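Priststead amplía su línea de bufandas y cuellos de punto con dos tejidos nuevos

El fabricante de complementos Priststead ha presentado su catálogo de otoño, que incorpora dos referencias de punto: un cuello tubular en canalé y una bufanda de doble cara. Ambas llegarán a las tiendas en noviembre, según la nota distribuida por la empresa el 18 de agosto de 2023.

El cuello tubular, denominado Wei, se teje en canalé 2x2 con hilo de lana merina y poliamida. La bufanda, Bonberg, utiliza un punto doble de lana y algodón que permite llevarla por cualquiera de sus dos lados. Los bordes se rematan en la propia tejedora, sin costura añadida, de modo que el canto conserva la elasticidad del resto de la pieza.

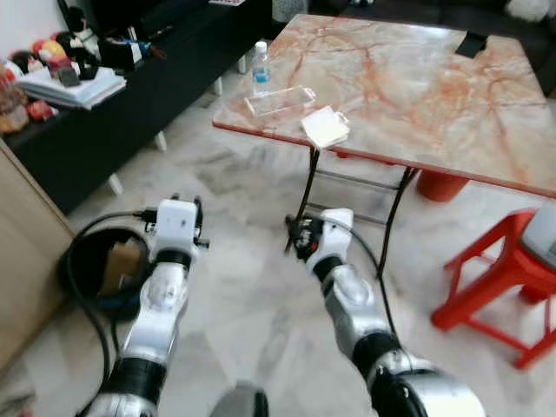

Composición y acabado

Dehua Fang, responsable de desarrollo de producto, explica que el principal cambio respecto a la temporada anterior está en la torsión del hilo. «Con una torsión más alta el tejido pierde algo de volumen al tacto, pero forma menos bolitas en la zona del mentón, que es donde se concentran las devoluciones», señala. La lana se somete a un tratamiento antiencogimiento antes de la tintura y el lavado a máquina queda limitado al programa de lana en frío.

El teñido se hace en madeja. El procedimiento es más lento que el teñido en pieza y admite lotes menores, lo que ha permitido a la marca mantener cuatro colores por modelo: gris piedra, azul marino, verde botella y crudo. El negro, presente en catálogos anteriores, desaparece de momento.
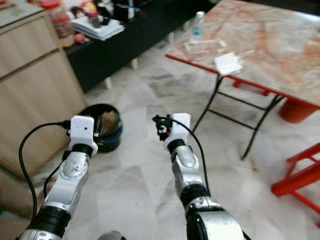 La elección de los tonos responde a un criterio de combinación con prendas de abrigo lisas. Priststead parte de la base de que el comprador de una bufanda sencilla ya tiene el abrigo y busca un accesorio que no compita con él. El contraste que propone el catálogo es moderado, del tipo que ofrecen unas piezas blancas y plateadas unidas por anillos negros: una base clara y una línea oscura que marca la separación. En el modelo Bonberg esa línea es una franja estrecha en cada extremo, tejida en la misma pasada. El modelo Wei prescinde de ella y confía el relieve al canalé.

En cuanto a medidas, el cuello se ofrece en talla única y la bufanda en versión corta y larga. La corta está pensada para un solo nudo y la larga admite doble vuelta. Los flecos se han suprimido en las dos – una decisión que la empresa atribuye a los enganches con cremalleras y cierres de velcro.
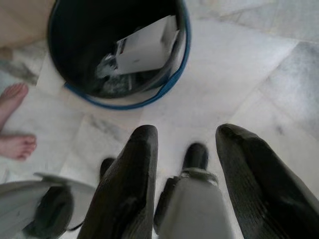 La distribución correrá a cargo de Usodov, que ya comercializaba los gorros de la marca. El primer pedido es de 1642 unidades, repartidas entre ambos modelos, y la reposición dependerá de las ventas de las primeras semanas. Los colores gris piedra y crudo tendrán prioridad en caso de falta de hilo.

El precio de venta al público no se ha comunicado. Las tiendas interesadas pueden solicitar a Usodov el muestrario de hilo y la ficha técnica, con las instrucciones de lavado y secado en plano.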